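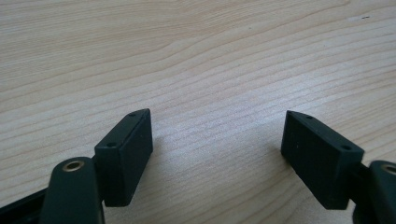
How many members can vote in one ballot with Trirotell?

The standard licence covers a union branch or association of up to 900 voting members. For bigger bodies there is the Jika licence, which has no upper limit. The largest roll loaded so far had 1,806 names.

Print this page | E-mail this page

Trirotell is a voting kit for unions and staff associations that elect their officers at a general meeting or convention. It includes the ballot software, 7 handheld voting terminals, a roll scanner and a carry case with lock. Additional terminals can be ordered one by one.

The returning officer loads the membership roll before the meeting. Each delegate is checked against the roll at the door and receives a single-use code. The code opens the ballot paper on any terminal, and after the vote is cast it cannot be used again. Names and votes are kept in separate files, so the ballot stays secret also from the person who runs the count.

Preferential, first-past-the-post and show-of-cards counting are all supported. If your rules ask for a different method, please send us the relevant clause — we will tell you if it can be set up.

At the Grastthorpe delegates' meeting in August, 437 ballots were taken for president and secretary, and the result was declared before the lunch break. The scrutineers received their printed tally at the same time.

Power and storage
Terminals charge overnight from an ordinary wall socket. Please store them in the case, away from direct sun.

Hire or purchase
The kit can be bought outright or hired for a single meeting. Hired kits are sent by courier and must be returned by the Friday after the meeting. The Su training module, for new returning officers, is included in both cases.

Spare parts: terminal cover, charging lead, scanner stand, paper rolls for the tally printer — ask for the current price list.

Print this page | E-mail this page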